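Kapitel 6
Das Bad: klein, feucht und voller Flaschen

Ich gebe es gleich zu: Vor diesem Kapitel habe ich mich gedrückt. Küche, Flur, Kleiderschrank, das schreibt sich alles fast von selbst. Aber das Bad! In meiner ersten eigenen Wohnung war die Dusche gerade mal 70 Zentimeter breit, und trotzdem standen darin mehr Shampoos als Bücher in meinem Regal. Wenn eins umfiel, fielen alle um (meistens morgens, meistens auf den großen Zeh).

In den vorigen Kapiteln haben wir mit Zonen gearbeitet. Sie erinnern sich an die Übung mit Cuiping Wan und ihrem Vorratsschrank? Im Bad kommt man damit nur ein Stück weit, denn hier gibt es oft bloß eine einzige Zone, und die wird jeden Tag nass. Deshalb fangen wir diesmal bei den Gefäßen an, genauer gesagt bei den Pumpflaschen. Seife, Shampoo, Spülung, Körperlotion: Fast jeder Haushalt hat sie, und fast überall stehen sie irgendwo zwischen Wannenrand und Fußboden herum.

Drei Begriffe brauchen wir für das ganze Kapitel:

Standplatz: der Ort, an dem eine Flasche im Alltag steht und an den sie nach dem Benutzen zurückkehrt.

Reserve: alles, was noch nicht angebrochen ist. Die Reserve gehört nie in die Dusche.

Sammelkasten: ein offener Behälter mit Fächern, in dem Flaschen aufrecht transportiert oder gelagert werden.

Der Sammelkasten ist mein heimlicher Liebling. Man muss dafür auch gar nichts kaufen, ein stabiler Karton mit Trennstegen reicht völlig, solange er trocken bleibt. Stellen Sie ihn zum Sortieren direkt dorthin, wo die Flaschen sind, und nehmen Sie jede einmal in die Hand. Braunglas und Pumpkopf sehen ja schnell alle gleich aus, da hilft ein helles Etikett auf der einen und ein dunkles auf der anderen Flasche enorm.

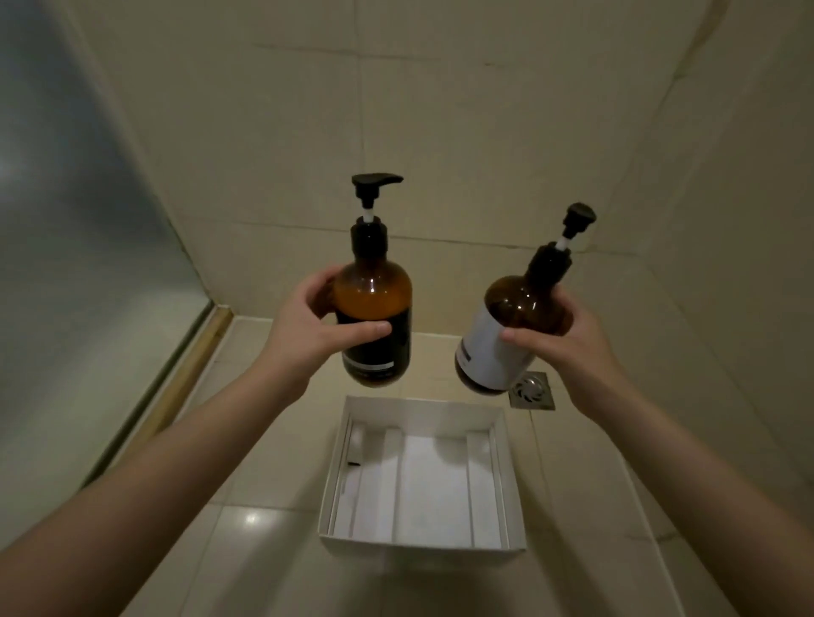 Und dann kommt die Frage, die in meinen Kursen immer für Streit sorgt: Was darf zurück in die Dusche? Karthik Biswas, mit dem ich die Übungen zu diesem Buch ausprobiert habe, wollte zunächst sämtliche Flaschen behalten, 17 Stück! Wir haben uns dann auf eine einfache Regel geeinigt: Zurück darf, was in der letzten Woche benutzt wurde. Alles andere wandert in den Sammelkasten und von dort in den Schrank.

Aufgabe 6.1
Räumen Sie Ihre Dusche komplett leer. Notieren Sie zu jeder Flasche den bisherigen Standplatz und den Füllstand. Bei undurchsichtigen Flaschen hilft vorsichtiges Anheben.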